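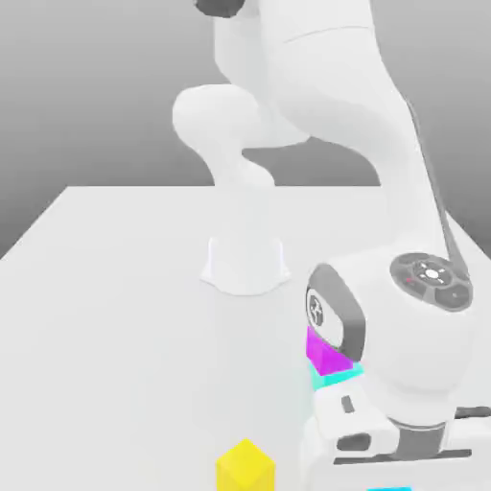
2 min read

Simulation cell inspection checklist – block stacking task
Cell name: Fimula
Completed by: Graça Louro
Reason for check: gripper drove into the table during the Tuesday overnight batch

The fault was in simulation and no hardware was touched. The same controller build is due to go onto the Sorkberg bench arm, so the full list was worked through before any release. The yellow cube stays as the pick target for all reruns.

1. Fault logged and batch stopped
Done. The batch of 300 episodes was stopped at 02:15 by the contact force alarm. Logs are in the Lobo folder.

2. Table height matches in planner and physics scene
FAIL. The planner had the tabletop 15 mm lower than the physics scene. On low grasps the fingers were sent below the surface and the arm kept pushing. Corrected in the scene file. Please don't correct it in the launch script as well or the offset will be applied twice.

3. Collision shapes present for arm, wrist and fingers
Pass for arm and wrist. Finger shapes were loaded but left out of the table contact pair, so the planner did not reject the path. Pair added.

4. Force limit set and acted on
FAIL. Limit was set to 60 N. The alarm was raised on time but the stop was only sent at the end of the motion segment. On a real arm that would mean a bent finger or worse. Stop now goes out on the same control step. Needs a second person to read the change.

5. Block colors and sizes as per task sheet
Pass. Magenta, cyan and yellow all match the sheet.

6. Object visibility
Comment only. The pale see-through piece, flared at the base, is hard to pick out against the gray table. It played no part in this fault. I would still like a darker outline on it in the operator view – it is easy to miss when you are checking clearances by eye.

7. Camera view suitable for checking finger clearance
FAIL. With the arm down at the near right of the table, the fingertips are out of view. Add a low side view before the next batch.

8. Emergency stop tested from operator screen
Pass, tested with the arm moving and with it at rest.

9. Rerun after fixes
30 episodes run with the Fulus planner, low grasps only. No table contact above the limit. Full batch still to be run.

10. Release to bench arm
NOT APPROVED. Items 4 and 7 are open. Table height on the bench is to be measured by hand and entered before power is put on the arm.

Send corrections to Graça Louro. Keep this sheet with the August fault log until item 10 is signed.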